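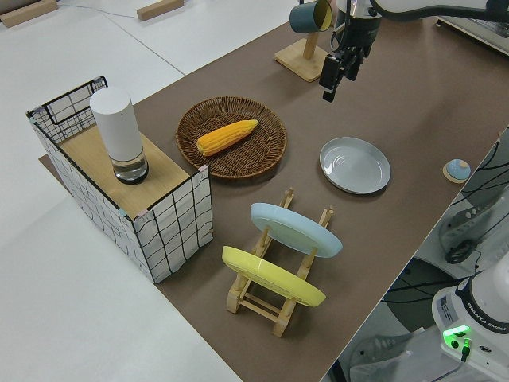
Table layout for the mug and plate runs, with one gripper over by the mug stand.

Step 2: Set the objects and teach the points

Lay everything out before you power the arms. Dish rack at the front, mug stand at the back, basket off to the side. Trace each base in pencil so you can put it back after a bump.

Jog the gripper above the mug with the fingers pointing down and save that as the hover point. Drop to the grasp height – 154 mm on our bench at Andell – and save again. Run it at low speed 24 times. If the mug swings, lower the grasp by 2 mm and repeat.

Next, the colour check for the plates.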